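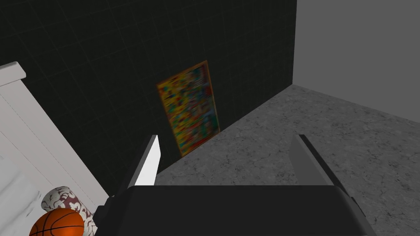
*Computer-rendered view, looking into the room*

## Singers wanted: Plalterwood Community Choir

We're starting a new evening choir in Plalterwood and we'd love 30 voices by March! No audition, and you don't need to read music (half of us learn by ear anyway). Basses, we're especially keen to hear from you.

We rehearse once a week in Room 302 at the Harms Centre, with tea at the break and plenty of laughing. Malte Stüber conducts, and he's picked folk songs, a bit of gospel and one gorgeous four-part lullaby from Pedholm that he's arranged himself.

It's free for the first 4 weeks. Leave your name and the part you sing, if you know it, at the centre's front desk by 02/12/2018.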